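Friday, May 12, 2023. Condiment caddy, second look

Joshi wants 54 of these sets for the Diltulton lunchrooms. I still don't see what a wire caddy does that a tray doesn't. Emptied it and started loading it again on the marbled table. 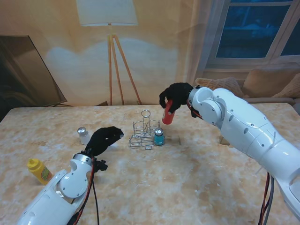 The rings are my main complaint. One size for shakers, another for squeeze bottles, says the sheet from Vakivach, and I don't believe the sheet. It gave 8 ounces for the bottles in March and we measured 7.

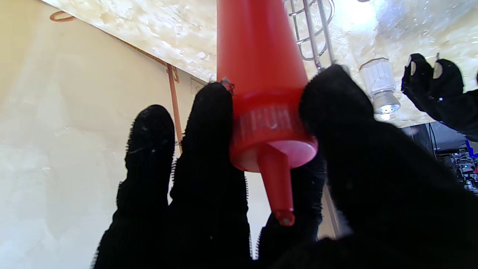
Storing bottles cap down is Bonifacio Barroso's idea, to save on shaking. Maybe. The red one has a long cone of a nozzle with an open hole at the tip, so what stops it from dripping? He says thick ketchup won't. Not tested, so not written down as fact.

Tried the full load next, squeeze bottles at the back.

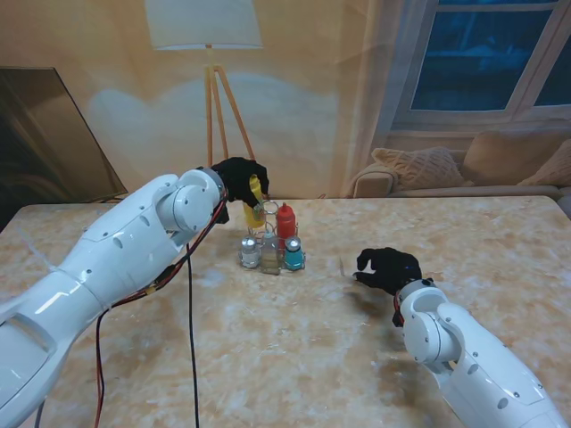

Yellow and red at the back, shakers and cruet in front.

Getting at the back row means reaching over the glass. I'd swap the rows, but then the loop handle is off balance, or so Kudolach claims. 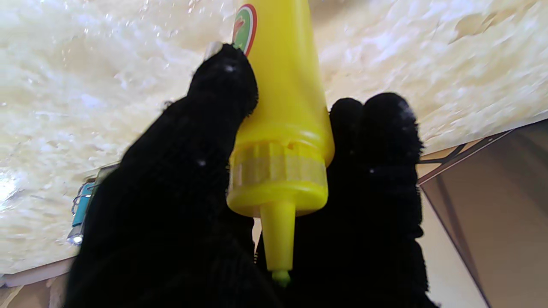 Do the drip test before anyone orders 200 spare caps. Ask about the ring sizes again.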